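Households and small workshops are asking the Drastside Tool and Equipment Library about table-mounted robot arms more often than they did a year ago. The notes that follow are for members who are planning a purchase, alone or with neighbours, and who want the arm for light jobs with laundry and linen. They replace the sheet issued last August.

## Before setting a budget

Write down the job first. "Help with the laundry" is too broad to price. "Lift a tea towel from a pile and lay it flat on the bench" can be priced, tested and, if necessary, given up.

- Keep a record of the job for two weeks, noting how often it is done and how long it takes by hand.
- Measure the bench, including its depth to the wall and the clear height above it.
- Check that the bench does not rock. An arm bolted to a light table will move the table.
- Confirm which power outlets are on their own circuit.

Members sharing a garage or laundry room should agree in writing on who pays for repairs before any deposit is made.

## What to include in the cost

The price of the arm is seldom the full price. In our own planning for the Gundum Street workroom, the arm and its controller came to $3481, and the first draft of the budget stopped there. Tamer Bataineh, who prepared the second draft, added the following:

| Item | Allowance |
|---|---|
| Mounting plate and bolts | $143 |
| Spare gripper pads, cable ties and sleeves | $200 |
| Lighting and bench surface | quoted separately |
| Delivery and insurance | quoted separately |

Ask the supplier whether the gripper is included. Gelska and Zoubi both list it as a separate line on their quotations, and members have missed it. Ask also whether replacement cables are stocked locally, what they cost, and how long they take to arrive.

Set aside part of the budget for the second year. Pads wear, fasteners loosen and software plans come up for renewal.

## Planning for cloth

Soft goods are harder for a machine than boxes or jars. A towel has no fixed shape, and it will look different each time it is put down. Buyers should ask to see the arm work with their own linen and should not rely on a demonstration that uses the supplier's samples.

Take a mixed bag to the showroom: one thin item, one thick, one plain and one striped. Drop each item on the table without arranging it. 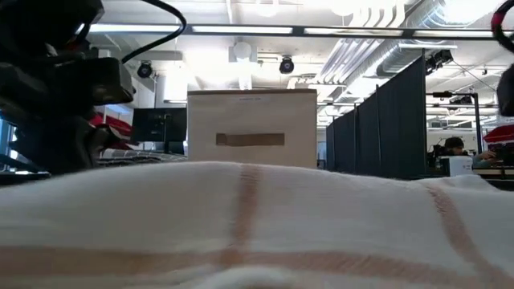 Issue 5

Striped cloth left in a mound is a fair test piece. Where the stripes bend or cross, it is easy to judge whether the fabric has been pulled straight, and a raised fold shows quickly whether the gripper takes one layer or several. Repeat the test with the same cloth until the supplier's operator has stopped making adjustments between attempts, and note the result each time.

Allow more bench space than the folded article requires. The working area should hold the cloth fully spread, with room beside it for the finished pile. Monitors, boxes and tools that must stay on the bench should be marked on the plan at their full size.

## Cables and reach

1. Ask for the arm's full reach and draw it on the floor plan as a circle.
2. Keep shelves, taps and hanging lamps outside the circle.
3. Leave slack in the cables so that the arm can turn freely, but do not let a loop hang where it can catch on cloth.
4. Place the stop button where a seated person can reach it.

Children and pets should be kept out of the room while the arm is powered.

## Renting first

A month's rental is recommended for any household that has not used an arm before. Rental fees may be credited toward purchase; obtain this in writing, with the closing date for the credit. Inspect the unit on arrival and record scratches, worn pads and missing fasteners on the delivery slip before signing it.

Rasha Sleiman reviews draft budgets for members at the Drastside front counter. Please bring the bench measurements, the job record and at least one written quotation. Drafts without measurements will be returned.

Used equipment is covered on a separate sheet.

Revised 21 February 2023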